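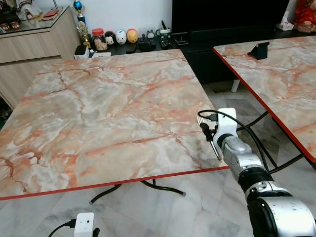 Histach: film poster and tagline set

Version 2, 2025-11-12

What this is

Histach holds the text printed on 350 film posters: title, tagline, billing order and release wording. It was put together for the Ekora listings site, which wanted to know whether a tagline tells you anything about the film behind it. I doubted it then and I doubt it more now.

Contents

posters.csv -- one row per poster
taglines.csv -- tagline text, with a genre label
notes.txt -- spelling fixes and known mistakes

Where the labels came from

Genre labels were copied from Cheon, a fan-run catalogue. Cheon calls nearly everything with a wedding in it a comedy. I rechecked 100 rows by hand and changed 8 of them, though a stricter reader would have changed more.

What not to trust

The "funny" column. It records whether the studio's own publicity called the tagline hilarious, and publicity says that a lot.

Billing order is as printed. It reflects contracts, so please don't use it to measure screen time. The Clalau project did, and their chart is still doing the rounds.

Teaser posters and final posters are mixed together. A split was planned for July and didn't happen.

Use

Fine for teaching and small experiments. I wouldn't build a recommendation tool on it.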